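Teleoperation Demonstrators (casual), Ref. 2122
Dedadora, conveyor handling group

Dedadora is recruiting up to seven demonstrators to record manipulation tasks by remote control. The recordings are used to train pick-and-place policies for the Vellico program. Work is on site, in blocks of four hours, beginning in December.

Each episode starts from a set layout of belt, item and tray. The demonstrator brings the hand to the item, grasps it and places it in the tray.

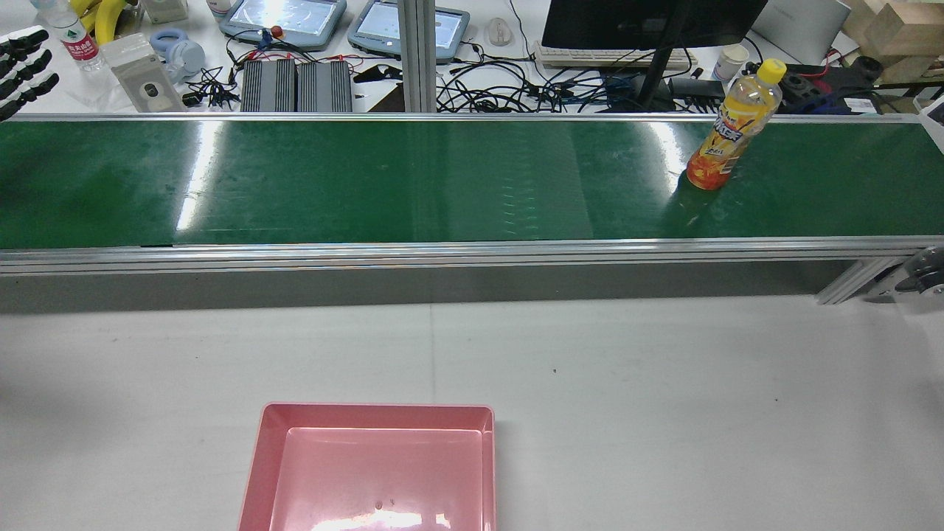
Episodes with a dropped item are kept and labelled as failures. Demonstrators enter the label themselves before resetting the layout. Training takes two shifts and is paid at the full rate.
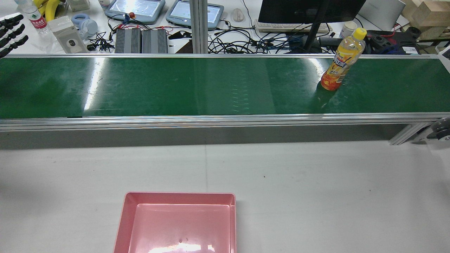
Station layout: bottle on the conveyor, pink tray in front.

Applicants need normal or corrected colour vision, steady use of both hands and the ability to sit for extended periods. Prior experience with teach pendants or Munteanu controllers is an asset but not required. Wrist and head cameras record throughout, and people in the work area may be captured. A signed consent form is a condition of employment. 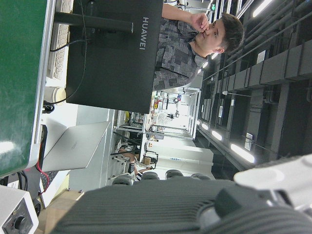 Wrist camera view towards the neighbouring workstations.

Rate: $51 per hour, casual loading included.
Apply through the Clarkusent careers portal, quoting the reference number. Applications close Mon 27 November.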